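Chapter 6
Creasing and Recovery in Woven Cloth

6.1 Introduction

A woven cloth bends easily and seldom returns fully to its first shape. When a fold is pressed, the yarns on the outside of the bend are stretched and those on the inside are squeezed. If the load is small and short, most of the strain is given back once it is removed. If it is large, or if the cloth is left folded for a long time, part of the strain stays in the fibre and a crease remains.

Three terms are used throughout this chapter. A fold is any bend of the cloth back on itself. A crease is the line left by a fold after the load has been taken away. A wrinkle is a crease with no fixed direction, formed when the cloth is crushed and not folded. The distinction matters in testing, as the standard methods measure creases only.

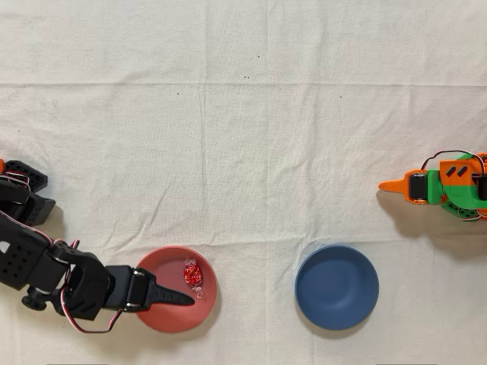 The usual measure is the crease recovery angle. A strip is folded end to end, loaded for a set time, released, and left to open. The angle between the two limbs is then read. A strip that opens flat has an angle of 180 degrees; one that stays shut has an angle of zero. Warp and weft strips are tested apart and their results added.

Fibre type has the greatest effect. Untreated linen and cotton recover poorly, wool recovers well, and polyester lies close to wool. Damp air lowers the recovery of cotton, and samples must be conditioned before they are tested.

Picard and El Sherbiny tested 1,215 strips of plain-weave cotton from the Staler mill, of which 800 had been given a resin finish. Their results are set out in Section 6.4. Section 6.2 deals with the bending of a single yarn, and Section 6.3 with friction where yarns cross. Readers who have not met the bending moment before should first work through Appendix B.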